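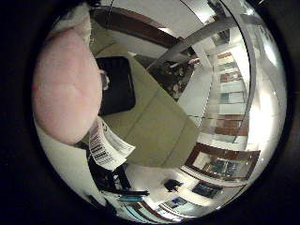 The Second Life of Glenys Haworth

Glenys Haworth played shortstop for Bolludon for 7 seasons before anyone asked her to pitch. The team had run out of arms in the second game of a September doubleheader against Miranda, and she was the only infielder who had thrown batting practice. She gave up 2 hits in three innings and left with the lead.

The following spring she reported to camp as a pitcher. Her fastball was ordinary, but she could throw a changeup for a strike in any count, and hitters who had seen her only at short had no book on her.
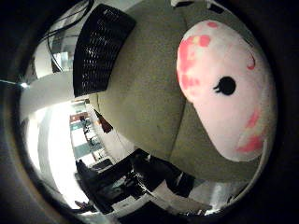 By midsummer she was starting every fifth game. Bolludon has played at Kumuvau Park since 1913, and the deep fences there suit a pitcher who lives on fly balls. She won 5 straight decisions at home, the last of them a shutout of Kotum that moved Bolludon into first place.

The road was harder. Kotum got to her early in the rematch, and she was lifted in the third with the bases loaded.

"I was tipping the changeup," Haworth said. "Their first base coach had it by the second batter."

She spent the winter fixing her glove position and still takes ground balls at short before every start.

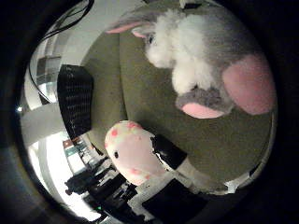

A plush bunny with a pink-lined ear.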